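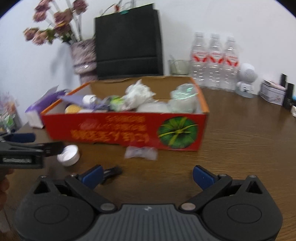 Bostov, November

Reviews > Storage > Boxes and Baskets

Regular readers will know that I have spent a fair bit of money over the years on things to put other things in. I have had the wicker baskets that snag your jumper, the fabric cubes that sag by Christmas, and the Quinlan lidded crate, which I still like very much but which takes up half the hall. So it is a little embarrassing to tell you that the box I reach for most often at the moment is a melon box – a long red-orange cardboard one with a green melon on the front and orange Japanese writing across it – and that it came free with the shopping.

Well, free if you don't count the fruit! Muchen Xiao from the greengrocer's had a stack of empties by the door and let me take three. I can't read a word of the writing, I'm afraid, so please don't write in to ask which variety it held. What I can tell you is how it gets on as a sorting box, as I have been using the same one since the end of summer and I think that's a fair trial.

The shape is the best thing about it. It is long and not too wide, so it sits in the middle of a wooden table and still leaves room to work, and you can see nearly everything in it without digging. Mine has turned into the place for bits that haven't got a home yet: a purple pouch with a lavender flap, a clear plastic container, a round yellow lid, a small white cap, a white plastic bag scrunched up on top (I keep meaning to fold those, and then I don't). The tall, puffy things stick up over the rim and I rather like that, as it reminds me to deal with them. Small flat things do sink down behind the front wall, so if you are hoping to keep hairgrips or spare keys in one, put them in a pouch first.

How strong is it? Stronger than I expected. I've carried it up and down the stairs most days with both hands underneath, and the corners haven't split. I wouldn't lift it by the rim when it's full, and I wouldn't stand it on a damp floor either. One of the other two went out to the shed and was soft along the bottom within 10 days, poor thing.

For comparison I also borrowed the Anerell long tray, which is moulded plastic and wipes clean in a moment. It's the better buy for under a sink or anywhere there might be drips, and it has proper handles. But it is heavier, it's a rather gloomy grey, and when I put it on the table everyone asked what it was for. With the melon box they just start dropping things in – which may or may not be what you want in your house.

My only real grumble is that there is no lid, so dust gets in if you leave it too long. A tea towel over the top does the job. I shall be asking Muchen for another when the shed one goes in the recycling.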